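Ekov Robotics
We are pleased to share an update on the Prondbridge manipulation dataset, which our team has been preparing since the spring. A short thread follows. (1/6)

Ekov Robotics
The collection now holds 1,023 accepted demonstrations of tabletop tasks with two arms. Our target for the first release was 1,000. Each one was recorded by a trained operator and reviewed by a second member of staff before it was accepted. (2/6)

Ekov Robotics
Work is organized in sessions of up to 40 demonstrations. Between them, the operator moves the items to new starting positions. Early models trained on tidy, repeated layouts did poorly when a package was turned or placed near the edge of the table. (3/6)

Ekov Robotics
Failed grasps are kept and labeled separately. Kurniawati Wijaya, who leads annotation, has written a guide to the four failure labels in use. It will be published with the data. (4/6)

Ekov Robotics
Partners at Jirkport will receive access first, in December. Requests from other research groups may be sent to Fotis Liapis through the contact form on our website. Please state the intended use and the storage arrangements at your institution. (5/6)

Ekov Robotics
The current round of recording covers packaged snacks. Questions received by Friday will be answered in a follow-up thread. (6/6)

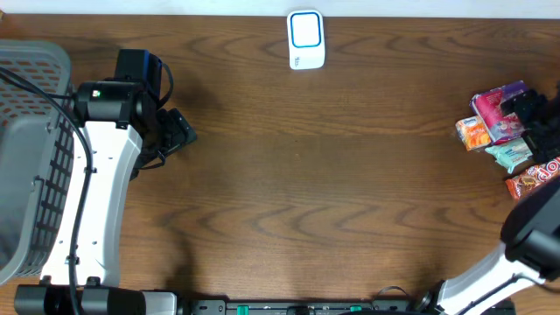 Snack packages and a gray basket at the two-arm station, Prondbridge dataset.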